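Join the Tuesday evening choir at Jarndale

We sing at Tollum Hall, at the bottom of Skellemstead Road, and we're looking for new voices for the coming season! There are over 20 of us right now, mostly altos (hello, altos), and we'd love to find more tenors and basses. Sopranos, you're welcome too, so please don't let that put you off.

You don't have to read music. Plenty of us learned by ear, and our director, Canan Ateş, teaches every part out loud before anyone has to sing it alone with their section. She picks a wild mix of songs: folk rounds, old gospel, a bit of pop, and this year a set of Ukrainian spring songs arranged by our own Stefaniia Onyshchenko. They're gorgeous and the low parts are a blast.

Rehearsals run 90 minutes with a tea break in the middle. Doors open at 6, and we start warming up once most people have found a chair. Parking is free behind the hall, and the side entrance has a ramp. The heat and lights are already covered by the season fee, so there's nothing extra to pay on the night. 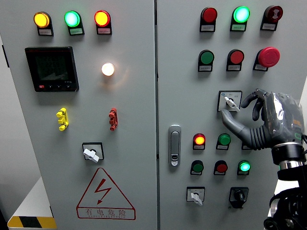 What we're asking for

Come to as many rehearsals as you can from now until the July concert. Life happens, and we know it, but please try not to miss the last two. Bring a pencil and a water bottle. We lend out the songbooks.

The fee is $5 a week, or pay for the season up front if that's easier. Students sing free.

How to join

Just turn up and try it! Your first evening is on us, and there's no audition. If you'd like to talk to someone beforehand, leave a message for Stefaniia at the Tollum Hall front desk and she'll call you back. Tell her what you like to sing, even if it's only in the car.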